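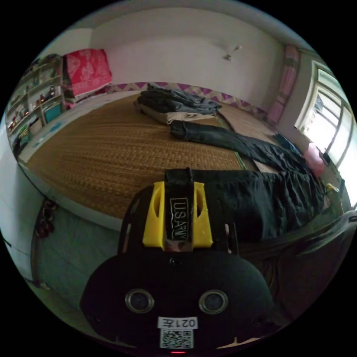
A hand-held gripper over a bed with a woven mat, dark clothes folded and spread out.

Pay for the bad folds too

I have spent most of a year reviewing recordings of people doing housework with a gripper in their hand. My job at Rinano is to decide which recordings go into the training set and which get thrown out. I think we throw out too many, and I think the way we pay people makes it worse.

The rule we started with was simple. A collector takes the gripper home, folds a garment, puts it on a pile, and starts over. If the fold is clean, the recording counts. If the sleeve slips or the jeans land crooked and have to be picked up again, it doesn't count and the collector isn't paid for it. Our first order was for 2000 clean folds. We got them, more or less on time, and the model trained on them was poor at anything but the easy case. Once a pant leg slid out of its grip it had no idea what to do next. It kept moving as if the cloth were still there.

Sihan Tian, who ran the training, asked for the rejected recordings from the same homes. We had kept 295 of them, mostly by accident. She added those in, and the next version would at least go back for the dropped leg. It was still slow. I don't want to claim more than that from one trial.

What bothers me is what the old rule did to the collectors. Esi Quartey went through a month of her own work with me in January. Her early recordings show ordinary laundry, dark clothes in bad light, a shirt still inside out. By the fourth week she was folding the same two pairs of stiff jeans again and again, at noon, on the flattest part of the bed. She wasn't cheating. She had been told what paid and she did it. I would have done the same.

There is an argument on the other side and Csaba Hegedűs makes it well. If you pay for failures, you'll get failures, and some of them will be staged. A fake slip is easy to spot when you watch one and hard to spot when you have 90 in the queue before lunch. He also points out that a learning system copies what it is shown, so a heap of clumsy folds can teach clumsiness. Both points are fair. We did find a few slips that looked acted.

My answer is to pay by the hour and stop scoring the single fold. Let people work through whatever is in the basket. Ask them to keep recording until the garment is on the pile, however long it takes, and mark the spot where it went wrong so that training can treat that stretch differently. A recovery is worth more to us than a fifth perfect fold of the same pants.

It costs more. At Dalumgate, where Fiona Galbraith tried it with a small group, 76 recordings took the time that would have given us well over a hundred under the old rule. The finance side saw that number first and has asked about it twice.

I would still take the 76. They have a fitted sheet in them, and black on black, and one long fight with a hooded jacket that ends with it folded badly but folded. Real bedrooms are cramped and full of other things, and the wash doesn't come out in the order we would like.

The next order goes out after the weekend and the payment terms are still the old ones. I have asked for them to be changed.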